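Drosier Ukum Overshirt

Print this page | E-mail this page

The Ukum is a mid-weight overshirt for the part of the year when a shirt is too little and a coat is too much. It buttons up the front, has a straight hem, and is cut to go over a T-shirt or a thin sweater. Drosier has sold it since December in three colors: navy, olive and stone.

The cloth is a brushed cotton twill made for us by the Tosh mill. It feels stiff out of the bag and softens after a few washes. The inside of the collar and the cuffs are faced with a lighter cotton so they don't rub at the neck and wrist.

There are two chest pockets with button flaps and one inside pocket on the left, deep enough for a phone. The side seams are double stitched. Spare buttons are sewn to the care label, one in each size used on the shirt. 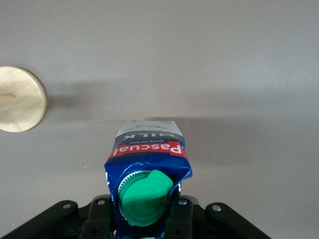
Sizing and fit

The Ukum comes in S to XXL. It is a regular fit with a little extra room across the shoulders. Most people can order the size they take in a casual shirt. If you plan to wear it over a heavy sweater, go up one size.

In a medium, the back length is 76 cm, measured from the base of the collar to the hem. It covers a belt and the top of the back pockets. It can be worn open or closed, but it is too long and too thick to tuck in.

The sleeves are meant to end at the wrist bone. There are 2 buttons on each cuff, so you can close it tight or leave it loose enough to roll. Rolled sleeves stay put better once the twill has softened.

If you are between sizes, check your chest measurement against the size chart before ordering. Measure under the arms, over a T-shirt, with the tape level. The chart gives body measurements. The garment itself is larger.

What to wear with it

Navy is the easiest color to match and goes with gray trousers, dark jeans or chinos. Olive works well with off-white and brown. Stone shows dirt sooner than the others and looks best with darker pants. We would not wear the navy with jeans of nearly the same shade, as the two blues tend to fight.

A plain crew neck underneath is enough for most days.
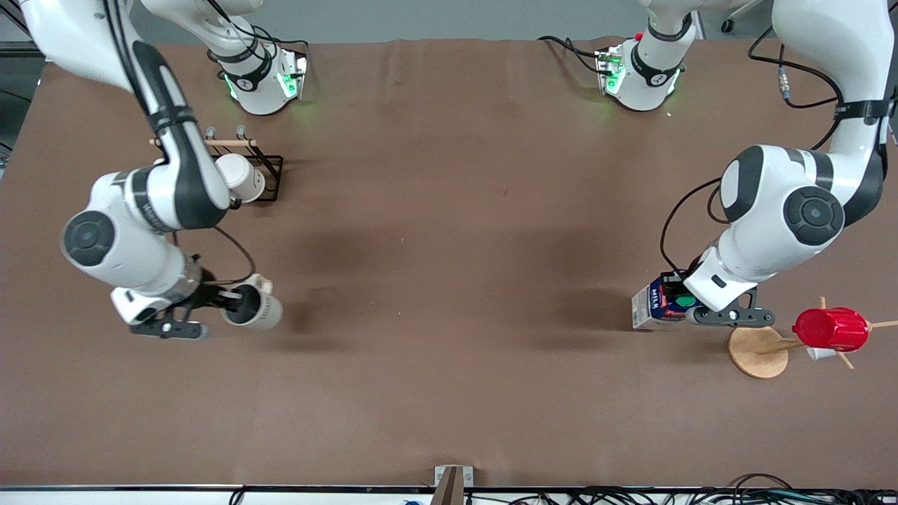

A button-down shirt also works, provided its collar is small enough to lie flat under the collar of the Ukum. Wide spread collars push it up at the back. For colder mornings, the Dumo knit vest fits underneath in the same size and adds no bulk to the arms.

Washing and care

Machine wash cold, inside out, with similar colors. The navy will lose some dye in the first two washes, so keep it away from anything white. Hang to dry. Tumble drying will shrink the sleeves. Iron on medium while slightly damp, and go around the buttons, not over them.

Price and ordering

Item no. Ukum 18
Price: $76
Shipping: free on orders over $50
Returns: within 18 days, unworn, with tags attached

Stone in size S is out of stock. Navy and olive are available in all sizes. Price and stock checked 2020-01-19.

Print this page | E-mail this page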